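Silver or black? Picking a finish for the workshop corner
Started by svenja_kofler
171 shares · 5 comments

svenja_kofler
OK, I have finally cleared out the back corner and I am so excited I can hardly sit still. The plan is one bench, pale wall behind it, and every metal thing in that corner in the same finish. Lamp arm, shelf brackets, vise, drawer pulls, all of it. I started out sure it would be black. Matte black, everywhere, done. Then on Saturday I spent far too long staring at silver next to black and now I love both and can't choose.
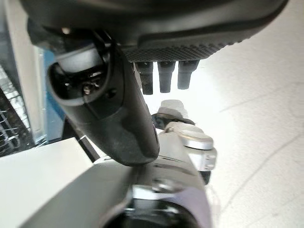

Matte black over silver-gray, pale background behind.

See how the silver picks up those soft highlights along the curves? And then the knurled band on the black part, with that fine diamond grip – I could look at that all day. I want knurled knobs on every single drawer now. My worry with black is that it shows every speck of dust and every little scratch, and I sand a lot in there. Has anyone lived with matte black in a shop for a few years? Does it age nicely or does it just look tired?

Leopold M.
Silver, no question. I did my whole bench in black in February two years ago and I wipe it down constantly. Pale dust on matte black is a losing game if you own a sander. Satin silver hides it so much better, and when it does get scuffed you can go over it with a fine pad and it blends right in. You can't do that with a painted or coated black.

marlies_o
Disagree with Leopold! Scuffs are what make black look good. My vise is black and has been knocked about for ages and it's the best looking thing in the room. Also a pale wall with silver in front of it can go a bit washed out in the morning, when the light comes straight in. Black gives you an edge to look at.

Leopold M.
Marlies, your vise is cast iron. Of course it looks good beaten up. Try it with coated shelf brackets and get back to me.

marlies_o
Fair, the brackets are newer. Still black though :)

Selina Egger
Why not mix them? Silver for anything that sits low and gets sawdust on it, black for whatever hangs above. I went that way after almost 100 test pieces (my husband says I have a problem) and I smile every time I turn the light on. For the knobs, get the finest knurling you can find. Coarse is rough on the fingers by the end of a long afternoon. And brush them out with an old toothbrush, the grooves fill up fast.

svenja_kofler
Selina, yes!! Black up top, silver down low. I think that's it. Going to mock it up with tape and cardboard tonight before I order anything.

Comments (2)

Aurelia O.
Team black here, sorry Leopold. Please post the corner when it's finished.

benchdog_5
Whatever you pick, buy two spare knobs. I was one short and the finish had changed by the time I reordered.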